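Equipment Planner, Robot Manipulation (fixed term, 14 months)

Kukgate, Jatville office

We use cookies to remember your language and to count visits. By continuing you accept this. Accept | Settings

Kukgate makes door and cabinet hardware, and for two years we have also had a small laboratory where robots learn to open what our colleagues design. The laboratory has grown without a real plan. Arms were bought when there was money left, grippers were bought when one was needed urgently, and the spare parts list is in three different spreadsheets. We are now looking for a person who will put this in order and prepare the next purchase.

The purchase is called Tolance. It covers 6 arms with grippers, their mounts and controllers, and the computers on which the simulation runs. The budget for it must be ready before the board meets, and the person we hire will write it.

Your work

You will speak with the engineers and find out what they really need for each task. You will ask suppliers for offers, compare them, and write down the full cost, including delivery, training, service and replacement fingers. Oosthuizen is our present supplier for service, and that contract must be negotiated again. You will also plan which tests can be made in simulation first, so that we do not order a gripper before we know its opening suits our handles. Floor space and electrical supply belong to the planning too.

What we expect from you

You have bought or budgeted technical equipment before, in a factory, a university or a hospital. You can read a data sheet and you are not shy to ask a supplier the same question again. You do not need to program robots. You write clear English; perfect English is not required, as most of us learned it at school.
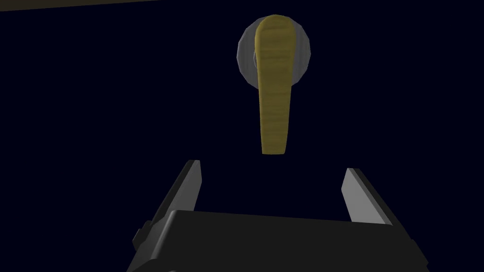 Simulated handle task: yellow lever on a grey rosette, gripper open below it.

What we offer

A full-time position with flexible hours, a desk near the laboratory and a travel budget for visits to suppliers. Part-time work at 80 per cent can be discussed. The contract may be extended when Tolance is approved, but we cannot promise this today.

How to apply

Please send your CV and one page about a purchase you have planned, also if it did not go well. Certificates can come later. Write to Wian Msimang, Laboratory Office, Kukgate, Jatville, and put the reference 746 on your letter. Applications must reach us by October 9, 2019. Interviews are held in Jatville and last one hour, with a short visit to the laboratory. Travel costs inside the country are paid back against receipts.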